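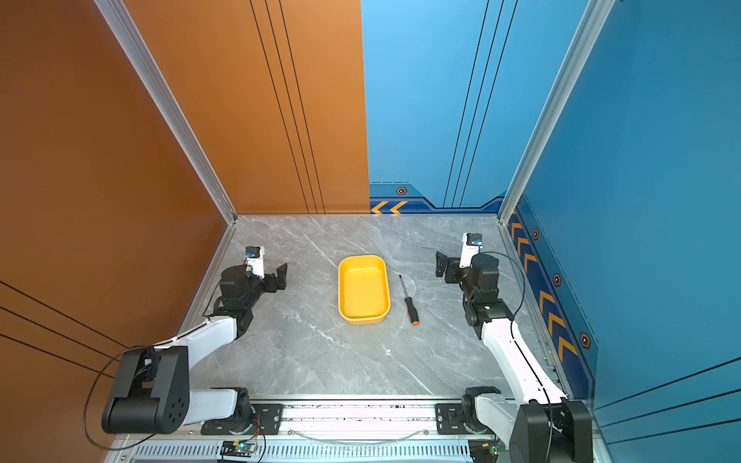

Reditz cell, fixed camera, tray and screwdriver task

Ticket: Conitz policy misses the screwdriver handle
Status: open, workaround in place

Hi all, picking this one back up from Monday. Quick recap: the right arm is supposed to grab the screwdriver and put it in the yellow tray, and our Conitz checkpoint did that fine in the Bukdale sim. On the real cell it kept closing short of the handle and grabbing the thin metal shaft (which then slips, ugh).

First thing I tried was redoing the wrist camera calibration. No change at all. Then I swapped the gripper pads, also nothing, so please don't bother with that one again!

What did help was the training data. I went through our 100 teleop demos and nearly all of them start with the handle toward the front, so I recorded 8 more with the screwdriver turned other ways and fine-tuned on the lot. Misses dropped from 8 to 3 over the same set of starts, and I'm pretty happy with that!

The 3 that are left all happen when the screwdriver is right up against the tray. My guess is the Tyagi depth filter smears the rim into the handle, but I haven't proved it. I'll rerun with the filter off tonight and post the logs. If anybody has the old filter settings from September, please attach them to this ticket.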